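Home | Contents | Previous chapter | Next chapter | Glossary | Index

Chapter 11
Running the Front Desk in a Small Hotel

The last chapter dealt with housekeeping and the linen cycle. We now move to the front desk, where most guests form their first opinion of the property and where most complaints arrive. In a large hotel the desk is a department with its own manager. In a small one it may be a single person who also answers the telephone, takes bar orders and carries bags.

Much of the chapter follows one property, the Jokarano, a lakeside hotel with 14 bedrooms. It is owned by Aurelia Preda and managed day to day by Eero Keskinen. The hotel has no night porter. The desk opens at seven in the morning and closes at eleven at night, and guests who arrive later let themselves in with a door code. You will meet the Jokarano again in Chapter 12, when we look at pricing.

By the end of the chapter you should be able to:

- describe the four stages of the guest cycle
- prepare an arrivals list and allocate rooms from it
- explain the difference between a guaranteed and a non-guaranteed booking
- balance a guest account at check-out
- write a handover note that the next shift can use

11.1 Why the desk matters

The front desk is the point where information from every part of the hotel meets. Housekeeping reports which rooms are ready. The kitchen wants to know how many breakfasts to prepare. The owner wants to know what was sold and at what rate. If the desk passes on the wrong figure, the mistake travels. A room marked as vacant when it is still occupied will be sold twice, and the guest who suffers will be standing in front of you with a suitcase.

For this reason the desk needs a fixed routine. Keskinen's staff print the arrivals list at eight, check it against the room report at eleven and check it once more at two, an hour before the first rooms are released. On a Friday in July they add a further check at five.
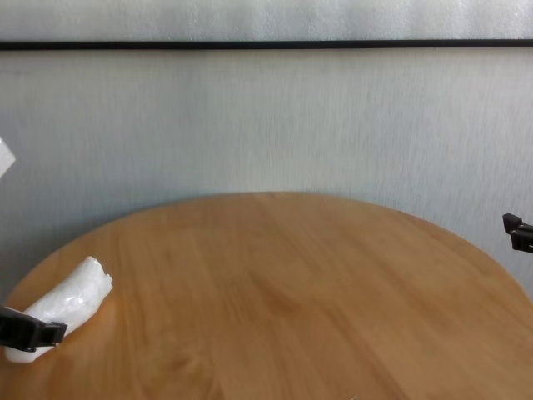
11.2 The guest cycle

A guest's dealings with the hotel are usually divided into four stages: before arrival, arrival, the stay itself, and departure. Each stage produces its own records.

Before arrival, the desk takes the booking and decides how it will be secured. A guaranteed booking is backed by a deposit or a card, and the room is held all night. A non-guaranteed booking is held until a stated hour – six in the evening at the Jokarano – and may then be sold to someone else. The guest must be told which kind they have.

On arrival, the desk confirms the length of stay, the rate and the method of payment, and hands over the key. Rooms should be allocated before the guest reaches the desk. Start with guests who have asked for something particular, such as a ground-floor room or a cot, and fill the remaining rooms afterwards.

During the stay, charges are added to the guest account, often called the folio. Post each charge when it happens. Bar slips left in a tray until morning are a common cause of disputed bills.

At departure, the folio is checked with the guest, payment is taken and the room is released to housekeeping. 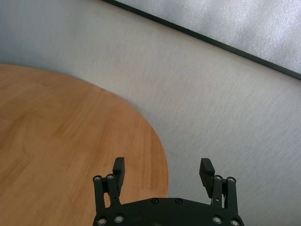 Fig. 11.2 Table surface, view of its curved edge

11.3 Booking systems and paper records

Small hotels use a wide range of systems. The Jokarano kept a bound diary for many years before moving to a package called Motow, which holds bookings, folios and the room report in one place. A neighbouring guest house, the Benavides, still uses a wall chart with coloured strips. Both methods can work well if every booking is entered once, at once, and by the person who took it.

Each booking needs a reference. At the Jokarano these run in sequence, so that booking 2964 can be found on screen or in the printed back-up with no need for the guest's name. Two guests with the same surname on the same night is a more frequent problem than new staff expect.

Key terms: folio, guaranteed booking, guest cycle, release time, room report

Brornent Educational | Contact us | Copyright and permissions | Back to top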